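Tundettiについて

印刷する | メールで送る

はじめまして。Tundetti(トゥンデッティ)の代表、Barış Tuncer(バルシュ・トゥンジェル)です。私たちは、古い腕時計とアクセサリーの修理と糸替えをする小さな会社です。このページは私が自分で日本語で書きました。日本語は大人になってから習いましたので、少しかたい文章になるかもしれません。どうぞゆっくり読んでください。

会社の始まり

私の祖父はイスタンブールで時計の修理をしていました。店はとても狭く、お客様が二人入ると、三人目の方は外で待たなければなりませんでした。私は学校が終わると祖父の机の横に座って、ねじを大きさの順に並べる仕事をもらいました。ねじを床に落とすと、見つかるまで夕食はありませんでした。この習慣は今も体に残っていて、何かが落ちる小さな音がすると、私は会話の途中でも下を見てしまいます。失礼に見えるときがあるそうですが、お許しください。

日本に来たのは、時計の専門学校で勉強するためです。卒業してから、Heinonenという修理工房で八年間働きました。その工房では機械式時計のほかに、真珠のネックレスの糸替えも引き受けていました。最初、私は糸の仕事が好きではありませんでした。時計には正しい答えがありますが、糸の張り方は手の感覚で決まるので、不安だったのです。三年目の冬に先輩が体調を崩されて、糸替えを全部私が担当することになりました。そのころから、だんだん面白いと思うようになりました。

独立したときの工房は六畳の部屋でした。作業机と棚を置いて、あとはお客様の椅子を一つ置けばいっぱいでした。今は同じ町の中で、Skendoビルの二階に移っています。エレベーターがありませんので、階段が難しい方は一階の入口からお電話ください。下まで受け取りに参ります。

名前の由来

「Tundetti」には辞書の意味がありません。私の名字の初めの音に、祖父が仕事の終わりにいつも口にしていた言葉の響きをつけました。「終わったよ、持って帰っていいよ」というような気持ちの言葉でした。正しいトルコ語ではないと母に注意されましたが、看板を注文したあとでしたので、そのままにしました。

仕事の内容

お引き受けしているのは、腕時計の電池交換、分解掃除、ベルトの交換、そしてネックレスとブレスレットの糸替え、留め金の交換です。宝石の鑑定と買い取りは行っていません。ときどき「これは本物ですか」というご質問をいただきますが、私たちには証明書を出す資格がありませんので、信頼できる鑑定所へのご相談をおすすめしています。

お預かりした品物は、一件ごとに箱に入れて番号をつけます。番号は紙の台帳に書きます。パソコンにも入力しますが、紙の台帳をやめるつもりはありません。停電した日に、台帳だけを見ていつも通りお返しできたことがあり、それから私は紙をとても信用しています。

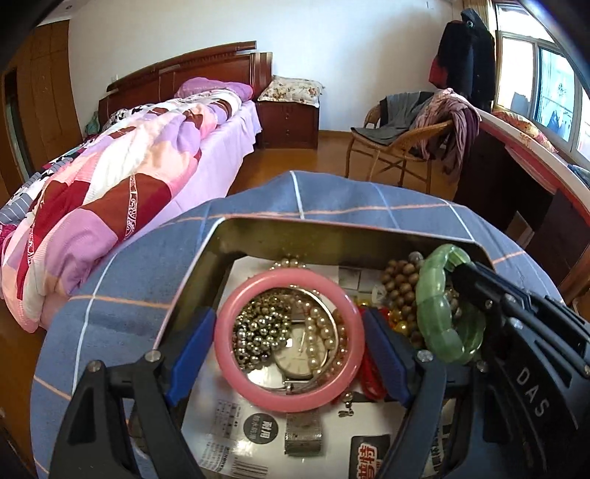

真珠のネックレスの糸は、何年ごとに替えればよいですか。

よくお使いになる場合は二年から三年に一度、あまりお使いにならない場合でも五年に一度は点検をおすすめします。珠と珠の間に糸が見えてきたら、伸び始めていますので、早めにお持ちください。

糸替えの料金は、長さと、珠の間に結び目を作るかどうかで変わります。結び目を作ると時間がかかりますが、もし糸が切れても珠が全部散らばることはありません。どちらがよいかは使い方によりますので、お預かりするときにご相談しています。

修理できないとき

正直に申し上げますと、直せない時計もあります。部品がもう作られていないとき、または中の錆が深く進んでいるときです。その場合はお見積もりの料金をいただかず、開けたときの状態を紙に書いて、品物と一緒にお返しします。前に、この紙を持って別の工房へ行かれて、そこで直ったお客様がいらっしゃいました。わざわざ知らせに来てくださいました。私は少し悔しかったのですが、時計が動いているのを見せていただいて、よい午後になりました。

Forkine教室

年に何回か、「Forkine」という名前の小さな教室を開いています。ご自分のネックレスの糸替えを習っていただく教室です。定員は六名、時間は午後二時から四時半までです。これまでに113名の方が参加してくださいました。道具はこちらで用意しますので、お手元が見えにくい方は眼鏡だけ忘れずにお持ちください。高価な品物は、最初の練習には使わないようにお願いしています。次の教室は六月の予定です。

教室では、途中でお茶の時間を取ります。トルコの紅茶をお出ししますが、小さいグラスがとても熱くなりますので、縁のところを持ってください。砂糖は入れても入れなくてもかまいません。

お休みについて

八月の中ごろに二週間、工房を閉めます。私が母の家に帰るためです。この期間は郵送の受け取りもできませんので、お急ぎの方は七月のうちにご連絡ください。郵送の場合は、時計を柔らかい布で包んで、箱の中で動かないようにしてから送ってください。封筒に直接入れて送ることは、どうかおやめください。

お問い合わせは、お電話か、工房の窓口でお受けしています。作業中は電話に出るのが遅くなることがあります。少し長めに鳴らしていただけると助かります。

シェア 159 | コメント 8

印刷する | メールで送る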